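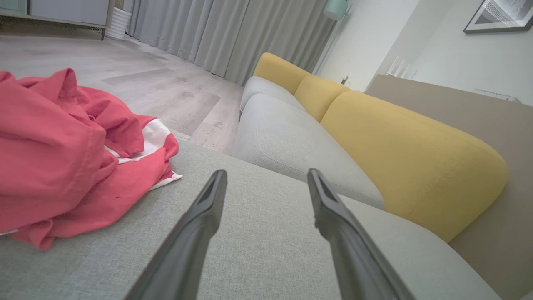

Projects > Garment Handling > Reports > June to September

Progress report, soft goods on furniture
Submitted September 16, 2025, Widden lab to the Plamstead fund

Short one this time, the full tables go in the annex. Main result — the edge-first grasp policy trained on 200 sofa demos now beats the top-down baseline on clothes left in a heap. Bench numbers were fine in June, sofa numbers were not.

What changed
- Wrist views and head view now fused before the grasp is chosen. Was head only.
- Dropped 22 demos with sync faults, so 178 in the final training set.
- Closed fingers pinch a hem or trim edge, second arm waits open until the first has cloth. Fewer double grabs.
- Wrist views keep the whole room in. Cropping to the seat hurt us, we think becuase the policy lost its sense of where the sofa ends. 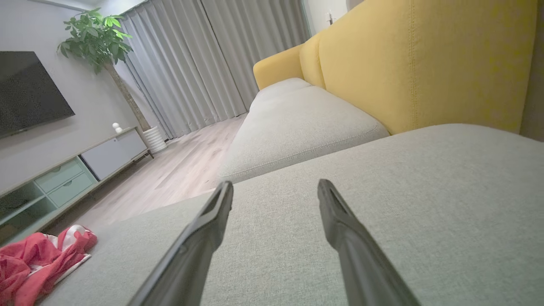

Still open
Red knit with white trim is the hard item. Twists on itself and the hood-like part gets taken for a sleeve. Low wrist angles lose the cloth at the side of the view. Dolan rig still waiting on 2 replacement cables, so no cross-site runs yet.

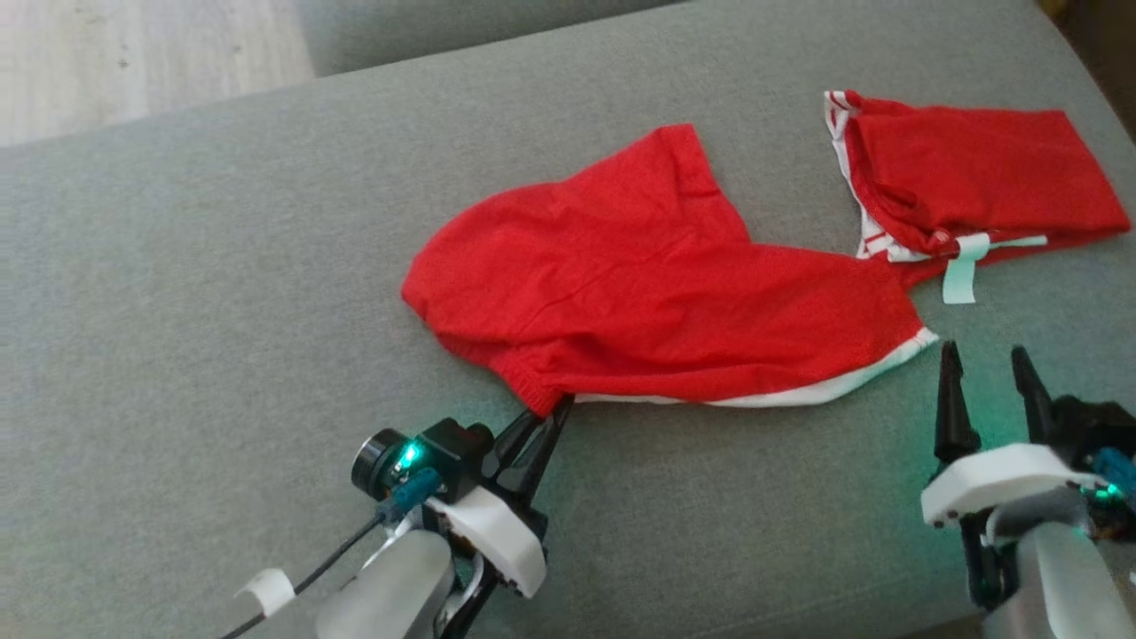 Left gripper pinching the knit's lower edge near the start of the trim, right gripper open.

Next period
Repeat at Brodville on a different sofa. Target is 900 grasp attempts, same policy, no retraining. No change to budget requested.

Comments
Does the 178 include the towel demos? — Plamstead reviewer
No, garments only. Will say so in teh annex.
Please send the baseline settings as well.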